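Search this site Enter keywords Go

Filed under: Shop Floor > Automation > Rules & Good Practice

Garment handling rules, second draft - please read before your next shift

Quick one, we're short on space this issue. The second draft of the cloth handling rules went up on the shared drive June 20, 2019. Replaces the February draft completely. Bin the old one.

Main changes. Rule 2 is now split. Part one covers the approach: fingers open, both tips in view of the wrist camera, one finger over bare table and one over the cloth before any close. Hems and plackets first, pocket openings never. Too many snagged pockets in the Craddock log.
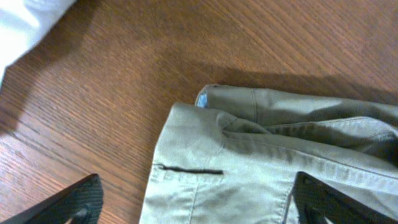
Part two is the close itself. Slow. Stop at contact, then squeeze. The Zesmont site wanted a fixed force for every fabric and we said no, twill and soft cotton don't behave the same and the numbers from Hirnik back that up. 1460 grasps logged over there, 424 of them marked as double picks or slips. Most of the bad ones were thin cloth grabbed too far in from the edge.

So - edge or corner only on soft fabrics. Lift the corner, pause, check nothing else came along with it. Neighboring garments need to be far enough apart that the camera can tell one from the other. If two pieces touch, log it as touching. Dont tidy them by hand mid-run and then log it as clean, we can tell.

Also new: operators stay outside the taped line while the arm is powered. Yes, even to straighten a sleeve. Pause, wait for the amber light, then reach. Same as the Plultamel cell has had for ages. 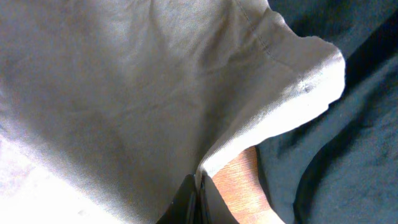
A reader at Zesmont wrote in to say the pause after the lift is too long and will wreck the hourly count. Two seconds each, over 1289 pieces, "is most of an hour gone and for what, we catch the doubles at the folding station anyway." Fair point on the time. The same note asks if the pause could be dropped for heavy fabrics only, and that's going in as an open item for the third draft.

Comments on the rest to the usual adress. Say which rule number you mean, last time half of them didnt.

Old checklists on the cell doors come down once the new ones are printed. Laminator is still broken so they'll be in plastic sleeves for now.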